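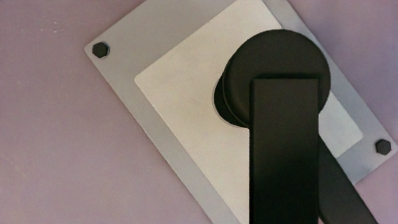 July

The consignment for Gakia was released from the store at Imrie shortly after 6 in the morning. It comprises 30 school desks with benches, three sewing machines for the vocational class and a quantity of exercise books which the packing list gives as 1,000. I signed for the whole on behalf of the Flellumside Association and travelled in the second vehicle.

The road was passable as far as the Barnitz turning. Beyond it the surface has suffered in the rains, and both drivers asked for a halt so that the ropes could be tightened. One bench had worked free and lost a strip of varnish. I have entered it in the damage column, although the school is unlikely to object.

We were received at the gate by the head teacher and members of the parents' association. The pupils had been assembled since mid-morning and sang two songs, the second of them composed for the day. A representative of the district education office spoke at some length on the duty of communities to look after what is given to them. My own remarks were brief. I conveyed the greetings of the Association, recalled that the request had first been made by the school itself, and asked that the desks be given to the lower classes, where children have been sharing mats.

The head teacher replied that this would be done. She added that enrolment has risen again and that the school's next need is a reliable supply of water, the present tap being shared with the market. I undertook to bring the matter before the Association but gave no promise, as the budget for the year is already committed.

After the speeches the handover certificate was signed in two copies. The school's copy was stamped; ours was not, the ink pad having dried, and it is to be sent on to Imrie. A meal of rice and groundnut stew was served in the staff room. It was excellent, and I have asked that our thanks be put in writing to the cooks.

There remains the question of the sewing machines. The vocational teacher is content with two of them, but the third was delivered without its belt. The supplier at Barnitz will be written to tomorrow. Until the part arrives the machine is to stay locked in the office - the teacher holds one key and the head teacher the other.

Returned to Flellumside after dark. The transport claim is still to be completed, together with the fuel receipts from both vehicles, and the drivers' meal allowance has yet to be paid.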